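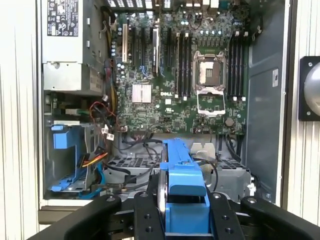 PLEVVILLE, 2018-06-02. Koech, the office equipment refurbisher, will open a second workshop on the Sekton trading estate in Plevville. The site covers 600 square metres and will take in used desktop computers from schools, clinics and small firms across the district.

The workshop has 20 benches for testing and repair, a locked store for drives awaiting erasure, and a loading bay for pallet deliveries. It will employ 23 people, most of them moving from the existing site, where storage space ran short in February.

All drives are erased or shredded before a machine is resold. Customers receive a certificate listing the serial number of each drive and the method used. Power supplies are load tested, and any unit outside its rated output is sent for metal recovery.

Refurbished desktops will be sold under the Stellura name from 189 per unit, excluding tax and delivery. Each carries a one-year return-to-base warranty. Monitors, keyboards and cables are priced separately.

"Most of the machines we receive need a new drive and a clean," said Obadia Kioko, operations manager at Koech. "The second site lets us keep intake and resale stock apart, which we have not been able to do until now."

Collections can be booked through the Koech service desk. The minimum load is five machines. Printers and cathode ray monitors are not accepted.

ENDS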